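Projects > Sterkberg Studio > Hand-held Gathering > Gallery

Gathering the small jobs: a gallery from the brick wall end

37 shares | 4 comments

Hello and welcome, and thank you for finding your way to this page, which is tucked a little further down the menu than I would like. Several of you wrote after the open evening to ask what we do all day up at Sterkberg, and I promised Angus Partington I would put something together once the January sessions were behind us. It has taken me longer than I said it would, as these things do with me.

For anyone joining us fresh, the short version is that we are trying to teach a robot arm to do ordinary household and workshop jobs, the sort you or I would do while thinking about lunch. It learns from examples. Somebody holds a gripper by its handle, with a little wide-angle camera fixed above the fingers, and does the job by hand: picks the thing up, carries it over, puts it down. The camera keeps a record from the gripper's point of view, and later the learning system (ours is called Mandent, after a long argument I lost) studies a great heap of those records and tries to work out what the hand was up to. One go at a job is what we call an episode. We ended the month with 313 of them that we were happy to keep, and a fair few that we weren't.

I have a soft spot for this stage of things. The training happens on a machine in Urnham and looks like nothing at all, just a line creeping down a graph, but the gathering is people and coats and chairs and somebody asking where the tape has gone. Danica Atanasov planned the list of jobs and Teun Van Beek built the handles, and between them they have put up with a great many questions from me about both. We ask everyone to go at the speed they would at home, and to carry on if they fumble, as a fumble put right is a very useful thing for Mandent to see. People find this hard! Ermira Kneževič spent her whole first morning apologising to a teaspoon.

We also like the background to stay busy. Our first batch, gathered last year in front of a plain screen, gave us an arm that was rather good in front of a plain screen and quite lost anywhere else - so now we work wherever there is room, and leave the place as it is.

The view from the gripper

Brick, the coat rack with the long black coat and the pink and sage green things beside it, the grey office chair, and the railing of the upper level off to the right. Mandent gets all of that along with the gripper itself, and has to learn for itself which bits matter to the job. The dark corners come with the wide view and we leave them in. I am very fond of how the wall bends. 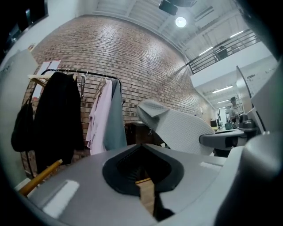 Notes for anyone coming to a session

Sessions run on Saturday, and each person does 20 episodes before swapping over. That doesn't sound like many until you have done them, and your wrist will tell you when you are near the end. Lovely Tiongson keeps the sheet and will put you down for a morning or an afternoon, whichever suits, and she is very patient with people who change their minds (I have tested this).

You don't need to know anything about robots. Left-handers are especially welcome, as we are short of them and Danica would like a better mix before the next round of training. Wear sleeves you can push up, and if you have your own way of folding a tea towel, please use it and don't let Angus talk you into his.

The handle takes a few minutes to get used to. Squeeze to close, ease off to open, and try to keep the fingers pointing towards whatever you are going to pick up, so that the camera has a good look at it on the way in. Start and finish with the gripper held still for a breath or two, which makes it much easier for Teun to mark where one episode ends and the next begins.

There is tea, and usually a box of something from Yalçınkaya, the bakery on the corner, whose sesame rings have done more for our numbers than any poster. If you would like to come along, leave a comment with your name and which half of the day you'd prefer, and Lovely will write back to you before the weekend.

4 comments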